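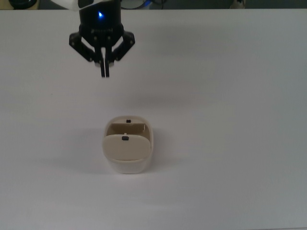

About Ekska

Ekska is a nonprofit studio and exhibition space for artists who work in film, sound and text. We run a residency program, a small gallery, a screening room and a publishing imprint called Mustier. The organization was started by the filmmaker Iraklis Zacharopoulos and the writer Darcy Vachon, who had shared an editing room for several years and wanted a place where other people could work the same way.

The building

We are on the second and third floors of the former Liapis printing works. The gallery and screening room are on the second floor. The screening room has 34 seats, and we show work on 16mm and digital. The third floor holds the studios, the sound booth, the library and the office. There is an elevator at the rear entrance, and both floors have accessible restrooms.

When we moved in, the third floor was still divided into the small rooms the printers had used for proofing. We kept most of those walls. The rooms are a good size for one person with a desk and a pair of speakers, and the old doors keep out more noise than new ones would have.

Residencies

Each year we host 15 artists. A residency lasts between six weeks and four months, depending on the project. Residents receive a private studio, a monthly stipend, a materials budget and access to the editing suites at any hour. Artists coming from outside the region can also apply for one of two apartments, a ten-minute walk from the building.

We accept applications from filmmakers, video artists, sound artists, writers and people whose work falls somewhere between those. Applicants do not need a degree or an exhibition history. We ask for a short statement, up to 25 minutes of past work (or 25 pages, for writers) and a plan for the time here. The plan can change after you arrive, and it usually does.

Applications open in February. A panel of three working artists reads them, and the panel changes every year. Staff do not vote.

Residents are asked to give one public event during their stay. Past events have included readings, rough-cut screenings, a listening session that ran overnight, and a talk on subtitling given entirely in subtitles. There is no requirement to finish a work or to leave one with us.

Exhibitions and screenings

The gallery presents four exhibitions a year. Two are solo shows by former residents, one is a group show, and one is organized by a guest curator. Orestis Gavalas, our curator of exhibitions, came to Ekska as a resident and worked on sound installations before moving into programming. His interest is in recorded voices and in how oral history gets edited, and several of our recent group shows have come out of that.

Screenings take place twice a month from fall through spring. Most are followed by a conversation with the artist. Tickets are pay-what-you-can, and gallery admission is free.

Mustier

Mustier publishes artists' writing - essays, scripts, notebooks, and the occasional book that is mostly stills. Darcy Vachon edits the list. Print runs are small, and titles that sell out are put online as free PDFs after two years. We do not take unsolicited manuscripts, but former residents may send a proposal at any time.

The Jinus Library

The library began with a gift of books and tapes from the Jinus film club, which had closed and needed a home for its collection. It holds exhibition catalogs, small-press magazines, and VHS and audio cassettes, many of them never reissued. Deming Li looks after the collection and is transferring the tapes to digital files, starting with the ones in the worst condition. Visitors can use the library by appointment. Nothing circulates, but there is a scanner.

Staff

Iraklis Zacharopoulos, director
Darcy Vachon, editor, Mustier
Orestis Gavalas, curator of exhibitions
Deming Li, librarian and archivist
Chrysoula Kalogeropoulos, residency manager

Funding

Ekska is supported by grants, individual gifts, ticket and book sales, and rental of the editing suites when residents are not using them. Annual reports are available from the office on request.

Contact

For questions about residencies, write to Chrysoula Kalogeropoulos. For library appointments, please give us a week's notice and tell us what you would like to see - some of the tapes are stored off site.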